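Histel canister with press latch — my review after three months
Reviewed by Weidong Ding, 2018-10-23

I bought this canister in July from the Grekesier shop, for 39 dollars. I wanted one container for loose tea which I can open with one hand while the kettle is in the other. It holds 600 grams of rice, if you prefer to keep rice in it, but for tea leaves of course the weight is much less.

The body is a plain white cylinder and the lid is a little domed, with raised rings around the centre. I like this look. It stays on my table all day and it doesn't ask for attention. The latch is a flat grey tab at the front, with rounded corners, and my thumb finds it without looking.

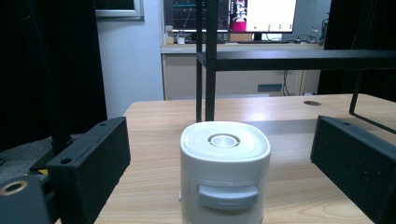 Can you wash the lid in the dishwasher?
I would not do it. The leaflet says hand wash only, and the rings hold some water, so I dry them with a cloth and leave the lid open for 90 minutes before I put tea inside again.

Now the weak points. The white colour shows every tea stain, and near the latch there is a narrow gap where fine powder collects. I clean it with an old toothbrush. The latch was also quite stiff in the first week — my mother could not open it — but it became softer with use.

Before this one I had a Skoryk tin, which was cheaper and closed badly. The Histel closes much better and my green tea keeps its smell. I would buy it again, maybe in a darker colour if they make one.

Four stars from five.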